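A word about sleep (from someone who was bad at it)

When Karlijn Prins asked me to write the wellness corner for March, I laughed, then yawned, then said yes. I've been a terrible sleeper since college, and for years I was weirdly proud of it. Answering email at midnight felt like getting ahead!

Then Solange Hamel came to the Hirnberg office for her lunchtime talk on sleep habits, and I went mostly for the sandwiches. She asked us to write down when we'd gone to bed for the past 7 nights. Mine looked like a lottery ticket. Her suggestion was to stop fussing over bedtime and pick one wake-up time, weekends included, and stick with it for a month or so. 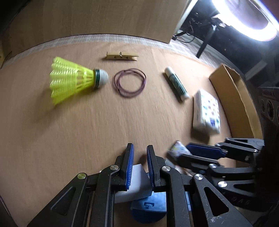

I picked 6:45, and the first few mornings were rough (my apologies to Pascal Arnaud, who shares a desk pod with me and heard all about it). By the second week I was getting sleepy at a normal hour, which hadn't happened to me in ages. I also moved my phone charger into the kitchen and bought a plain old alarm clock. It has a truly awful beep, but it does get me up.

Coffee was harder. I used to have three cups after lunch without thinking, and now I have my last one before noon, or I try to. Marjan in payroll switched to mint tea and swears by it. I think it tastes like toothpaste, but she's the one who looks rested at the 8:30 meeting, so make of that what you will.

If you'd like to try the same thing, 29 of us from Hirnberg and Kollberg are already keeping a simple sleep log, and there's plenty of room for more. It's one line a day and you don't have to show it to anyone. Blank log sheets are in the tray by the mail room, or drop me a note and I'll send you one.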